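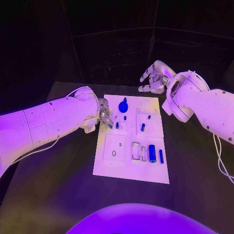
Home News Town Business Sports

Puzzle board with blue pegs to go on loan in Fetier

May 9, 2023
58 shares 2 comments

The toy lending library in Fetier is adding a peg board puzzle to its shelves next month. The board, called the Jidier, is a flat white rectangle with cut-out shapes and raised panels. Blue pieces go with it, among them short pegs and a rounded, gear-like knob with a small stem on top.

It is made by Damomska, a small workshop on Söderlund Street that has been turning out puzzles and sorting games for two years. The library already lends the workshop's bead tray and its stacking rings, and both are usually out.

The Jidier is meant for older children and adults. The pegs differ in size, and the smallest is tiny, so the library will not lend the board to homes with a child under three. Borrowers will be asked to sign a short form saying they have read the warning.

Damomska says the board can be used in any order. Most people begin with the knob because it is the easiest piece to pick up. Getting the small pegs upright takes more patience, especially with the fingertips of one hand. The workshop suggests laying the board flat on a table, with enough space around it to set the loose pieces down.
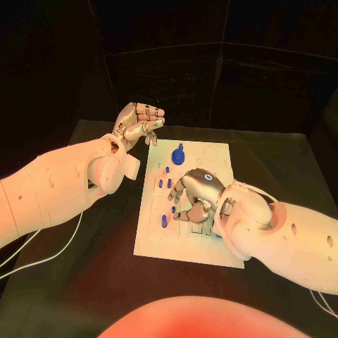

Blue pegs on the white board, laid flat on a dark tabletop.

A dark table or cloth helps, according to the leaflet that comes with the puzzle. The edge of the board is easier to see, and a dropped peg is less likely to be confused with a shadow if there is a good lamp nearby. The leaflet also advises against playing on carpet.

Loans will run for two weeks and can be renewed once if no one else is waiting. Each board will go out in a drawstring bag with a card listing the pieces. Staff will check the card when the bag comes back. A lost peg can be replaced through the workshop at no charge within 90 days of the loan. After that the borrower pays for the part.

The library expects the first boards to be ready in June. Cards can be picked up at the front desk, and anyone who already has a book card can use that one. Reservations are being taken at the desk only for now. The online catalog will list the puzzle once the boards have been labeled.

A table by the window in the reading room will be set aside on Saturday mornings for people who want to try the board before taking it home. The bead tray and the stacking rings will be there too. Children need to have an adult with them at the table.

Damomska is also working on a larger board with more cut-outs. The workshop has not set a date for it.

2 comments

bluegate_mom
We had the bead tray over the winter and my son cried when it went back. Is the renewal by phone or do you have to come in? The desk is closed by the time I get off work.

Porchlight
Please put the list of pieces on the bag itself as well as the card. The card from our last puzzle went through the wash. Would like to try this one with my dad, who is getting his grip back after a hand operation.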